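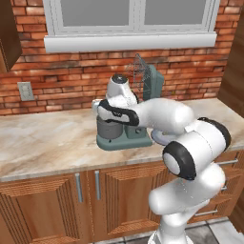
Bread dough wants more time than most of us give it, and if you only take one tip from this page, let it be that one. I spent years bunging in extra yeast to hurry things along and wondering why my loaves tasted of beer and went stale by teatime. Now I use half what the packet says, leave the bowl alone for the afternoon and get on with something else. I do all the mixing in a stand mixer, one of those teal-grey ones that lives out on the worktop, and mine sits on marble, which looks lovely but is cold to the touch even in June. So don't leave your dough to rise straight on it! Fold a tea towel under the bowl, or pop it on a wooden board, and you'll see it come up far quicker.

Search this site Enter keywords Go

Right, flour. I get asked about this a lot. Any strong white will do for everyday bread, and I've stopped paying extra for the fancy stuff unless it's for a birthday. Keep it in a tub with a proper lid (I use an old Brinik sweet tin, the big square sort, and it's outlived two sets of plastic ones). If you buy big bags, put the flour in the freezer overnight before you tip it into the tin and you won't get those horrid little weevils. Let it come back to room temperature before you bake with it or your dough will sulk all day.

Weigh your water. I know, I know, a jug is right there in the cupboard, but the lines on mine were miles out when I checked it on the scales, and wet dough is where most people come unstuck. Put the mixing bowl on the scales, press the button to zero it, and pour the water straight in. Less washing up too.

When you're kneading by machine, start slow. I give it 3 minutes on the lowest speed until there's no dry flour left, then have a rest (me and the dough both) for twenty minutes, then a few more minutes a notch up. Don't go any faster than that. The dough climbs the hook, the motor gets hot and the whole thing starts walking towards the edge of the worktop. A square of rubber shelf liner under the feet stops the walking, by the way, and you can rinse it under the tap when it gets floury.

Now, cleaning the bowl. COLD water first, always. Hot water cooks the dough on and you'll be picking at it with your fingernails until bedtime. Fill it, leave it while you have a cup of tea, then go round with one of those bendy plastic scrapers. Never use your good sponge, it'll be full of glue for ever. My sister-in-law uses a net bag that onions came in, scrunched up into a ball, and I have to say it works a treat and you can throw it away after.

For marble tops, keep lemon juice and vinegar well away. They leave dull patches and no amount of rubbing brings the shine back. I wipe mine with a drop of washing-up liquid in warm water and dry it with an old pillowcase. Turmeric is the other one to watch. I had a yellow ring for most of a winter, and what shifted it in the end was a paste of bicarb and water, left on under cling film overnight. I did it 2 nights running and it was gone. Try a corner first if yours is polished.

Stale loaf? Run the whole crust quickly under the tap, just a splash, and put it in a hot oven for eight minutes or so. It comes out crackly and you'd swear it was fresh, but eat it there and then, it doesn't last. Anything past saving gets whizzed into crumbs and frozen in a bag, and you can use them straight from frozen on top of macaroni cheese or fish pie.

And do put a bit of greaseproof under your tins if your oven shelf is as grubby as mine. Next time I'll do scones, and why mine used to lean over sideways.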